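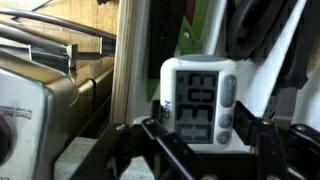

3.2 Materials: the kitchen timer

Figure 2. The timer used in the home cooking sessions. The digits are stacked in rows, with small unit markers (M and S) at the left margin of the display and three gray buttons to the right of it.

We spent more time choosing a timer than choosing any other item in the study, and it was time well spent! The Tillville study asks how people keep track of several things cooking at once, so the timer had to be something a cook could read from across a counter and set with a thumb while the other hand held a spoon. Phones were out from the start. In the Vadstead pilot, cooks who timed with a phone also read messages on it, and we could not separate a glance at the time from a glance at everything else.

The model we settled on is a small white digital timer marked CDN (Figure 2). Most of the left part of its face is given over to the tall gray screen, and the numerals are large and black. The top button is a tall oval and clearly bigger than the two round ones under it, a small design choice that we came to love. Cooks in the pilot talked about finding "the big one" by feel, and several of them had stopped looking down at the buttons by their second session.

Each of the 40 households received one timer and a short sheet of instructions. We asked them to keep it wherever they would naturally keep such a thing, and to use it for any step they would otherwise have timed by the clock, by the oven display or by guessing. No household was told how often to use it. Cooks wrote down each use on a paper log kept near the stove — the dish, the step, the time set, and whether they went back to the pot before the alarm.

That last column turned out to be the richest part of the log. Early returns are common in ordinary cooking, and the older diary work from the Oyelaran project treats them as a sign of worry. Our cooks described them in much warmer terms. They lifted the lid to smell the rice, or checked the beans on their way past to the sink, and then left the timer running all the same. We therefore coded early returns in two groups, "check" (the cook looks and leaves) and "act" (the cook stirs, turns, adds or takes something off the heat). Entries that could be read either way were coded twice by separate readers, who agreed on 91 percent of them. The remaining entries were set aside and are not used in Section 4.

Two practical points may help anyone planning similar work. First, placement matters a great deal. A timer that lived in a drawer was hardly used, and we now ask households to pick an open spot during the first visit, before anything is cooked. Second, short settings need their own line on the log. Cooks who set the timer for 30 seconds to toast spices rarely stopped to write it down afterward, and who could blame them with a hot pan waiting? The Waltivberg version of the log has a tally box for these uses, and the entries from that site are noticeably fuller as a result. We report short settings from Waltivberg only, and all longer settings from both sites.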